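工单编号:821
标题:整理箱里的东西总也对不上清单
提交人:Nadhirah Kwok
处理人:Ovidiu Bogdan
抄送:Elsa Brekke
优先级:低(提交人原填“紧急”,已改)
状态:已关闭

问题描述

Disdale 二楼那只深灰色的箱子,清单和实物又不一致了。清单是 Jad Jaber 一月份排的,写得很讲究,每样东西一行,后面还留了备注栏。备注栏里目前最长的一条是“?”。

具体表现:清单第一行写“南瓜”,第二行写“布,蓝”,第三行写“袋装”。我拿着这张纸对了两遍,第一行我认,第二行我勉强认,第三行我想请教一下,袋装的什么。另外清单上还有一行“球,小”,多小算小,没写。

重现步骤:拿清单,走到箱子前,低头看。

期望结果:看完以后心情平静。
实际结果:见上。

跟进记录

Ovidiu Bogdan:
收到。先问几个例行问题,别介意。清单是不是最新版?箱子是不是那一只?同样的灰箱子 Gidmont 那边也有,去年有人对着他们的箱子核了一下午我们的清单,最后居然还签了字。

Nadhirah Kwok:
清单右上角写着第三版。箱子是那一只,底上有两个圆洞,磨得一块深一块浅,我闭着眼都认得。

Ovidiu Bogdan:
第三版就不对了,现行的是第四版,在共享盘 Kan 文件夹里。第四版和第三版的区别,是把“南瓜”改成了“南瓜状物”。Jad 坚持要改,说他不能为一个没切开过的东西担保。

Nadhirah Kwok:
已下载第四版。第三行还是“袋装”。进步有限。

Ovidiu Bogdan:
光靠文字我们能吵到下班。 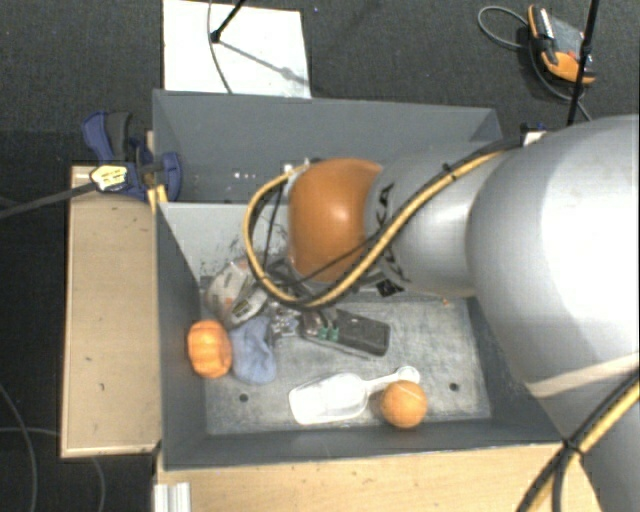 附件一:灰箱现状,Nadhirah 上传

Ovidiu Bogdan:
看到了。逐条答复。

第一行,橙色带棱的那个,靠左边箱壁,符合“南瓜状物”。通过。

第二行,浅蓝色、皱成一团的那块布,挨着它。清单没规定要叠,通过。Elsa 如果有意见请在下面写。

第三行,左边最里面那个角上的半透明塑料包装,皱得厉害,上面印了东西,我放大以后只得到更大的模糊。暂定为“袋装”,同时理解提交人的心情。

第四行“球,小”,照片里靠近侧箱壁有一个橙色的球,算不算“小”,清单没给标准。箱底靠右另有一个很小的橙色点,我盯了很久。如果那才是球,那它确实小。

Elsa Brekke:
有意见。布应该叠。清单没写,是因为写清单的人觉得这种事不用写。

Jad Jaber:
写清单的人没有这么觉得。写清单的人当时在想午饭。

Elsa Brekke:
那更应该叠。

Nadhirah Kwok:
橙色小点我去看了,是碎屑,一捻就没了。请不要把它登记为球。

Ovidiu Bogdan:
已从球的候选名单中除名。“球,小”这一行的来历有两种猜测:一、不是照着这只箱子写的,是从旧模板里带过来的;二、是谁照着别的箱子写的。Idun,旧模板是你那时候做的,还记得吗?

Idun Boström:
记得。旧模板是从 Zonton 的库房表格改的,他们有球。我删掉了他们的 148 行,留了四行当格式示范,本意是让后来的人改成自己的东西。看来大家很尊重原作。

Ovidiu Bogdan:
也就是说,这一行示范内容被正式核对了三个版本。

Jad Jaber:
四个。第四版我也核了,还打了勾。

Nadhirah Kwok:
请问你是对着什么打的勾?

Jad Jaber:
对着上一版的勾。

原因分析

一、“球,小”为模板遗留,本来就不是照着箱内物品写的。
二、提交人使用的是过期清单,但换成现行清单后问题照旧,故不计入主要原因。
三、“袋装”一词过于宽泛,放一包什么进去都算对。从通过率的角度看,这是全表最成功的一行。

处理措施

删除“球,小”一行。
“袋装”改为“塑料包装一件,有印字”。里面是什么由 Jad 当面看过以后补填,不许写问号。
“布,蓝”改为“布,浅蓝”,叠放要求另议。Elsa 已另开工单 483,标题为“叠”,正文为空。
清单更新为第五版,旧版移入归档文件夹,不再放在打印机旁边那一摞上面。

验证

Nadhirah Kwok:
第五版核过,三行都找得到对应的东西。备注栏我建议取消,现在里面是 Jad 画的一个南瓜,画得还可以。

Ovidiu Bogdan:
是南瓜状物。备注栏保留。工单关闭。

Elsa Brekke:
483 还开着。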